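Countertop week: gray speckle, a red box and some bread

Quick gallery today, no time for a proper write-up. Sep 7, 2020 and I am still answering mail from the last counter post, so if you wrote in about edges or sealing, hang on, I'm getting there.

Short version for anyone new. We're a small kitchen corner on a big house-and-home site. Surfaces mostly. What they look like when you live with them, not in the showroom under forty spotlights. Gray speckled counters are what people ask about most - by a mile. Does it hide crumbs. Does it look busy. Will I be sick of it by November. So this one is all gray speckle, against a plain wall, with very little on it.

A few things before you scroll. Speckle changes with distance. Up close you get seperate flecks, dark gray and black with the odd white one thrown in. Step back and it all melts into one mid gray. People order from a sample the size of a playing card and then get a shock when the full run goes in. Get the biggest sample they'll lend you. Lay it flat. Look at it from the doorway, then with your nose on it.

Also light. Even a soft light leaves one patch paler than the rest, and the paint-chip crowd always thinks the slab is faulty. It isn't. Move the lamp.

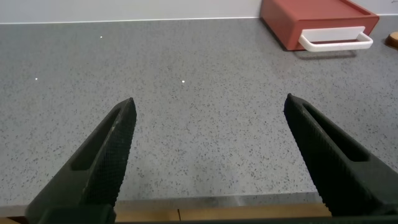
Theda Engelhardt
Gallery editor, kitchens and surfaces

Mostly bare counter, all the way back to the wall. Light gray ground, tiny dark flecks, spread nice and even. Quartz look. I like it with nothing on it, though who keeps a counter like that past breakfast.

Look at the far end compared with the near end. Flecks go finer and finer till they blend. Same thing happens in a long galley kitchen, and it's why I tell people with a narrow room not to be scared of a bigger speckle. You only really see it where you're standing.

Notes from the mailbag on this type of surface, in no order:

Crumbs. It hides them. Good when company is coming, bad when you wipe by eye. Wipe anyway. I go over mine with the flat of my hand afterward, you feel what you missed.

Rings. Coffee rings I mostly find the next morning, when the light comes in low. Damp cloth, drop of dish soap, dry towel after. The dry towel is the bit everyone skips and then they write to me about streaks.

Price. I had a quote for my own place from Galtham at 554 for the short run by the window, fitting on top of that. The Dernov one came in higher with a nicer man on the phone. Haven't decided. Don't rush me, my sister already does.

Edges. Square or eased, either is fine. I'd go eased if you have hips like mine and a tight corner.

Seams. Ask where they'll fall before you sign anything. A busy speckle is kind to a seam but it won't make it disappear, and if it lands by the sink you'll be looking at it every day of your life.

Wall color. Plain white, done. Somebody wants to know about a patterned backsplash with this and my answer is one busy thing per wall. Pick which.

OK so next. Color. The reason I keep coming back to gray is what it does for whatever you put down on it. Red especially. You don't need much - one thing, pushed off to the side, and the whole counter wakes up. I used to do the matching canister set, all the same cream, and it just sat there looking like a waiting room. Gave it away. One strong color and a clear stretch beats a lineup of stuff any day.

Play food is good for this too, if you have it in the house. Strong simple shapes, flat, and it doesn't go stale while you fuss over where it ought to go.
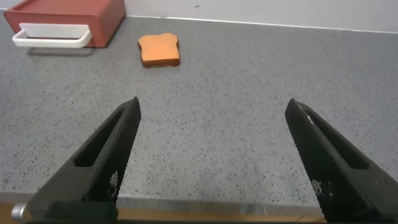 Toy bread slice on gray speckle, red box with a white handle back by the white wall.

See what I mean about the red. Upper left corner and it still pulls your eye right over. White handle picks up the white wall, which I'm very pleased about. And the slice gets room. If I'd had my way in my own kitchen years ago there'd be one bright box on the counter and everything else behind a door.

That's the lot for now. More speckle when I get the warm beige samples, they're on a truck somewhere. If you've lived with a gray counter for more than 2 years write and tell me how it's held up, I'm collecting answers for a longer peice. Good and bad both please. Say what you clean it with.

Recent galleries
24 small kitchens with one good shelf
Chmielewska tile, the blue and the other blue
Drawer fronts under 50
Zistora sinks: deep, deeper
White walls that aren't cold
Counter edges, your mail answered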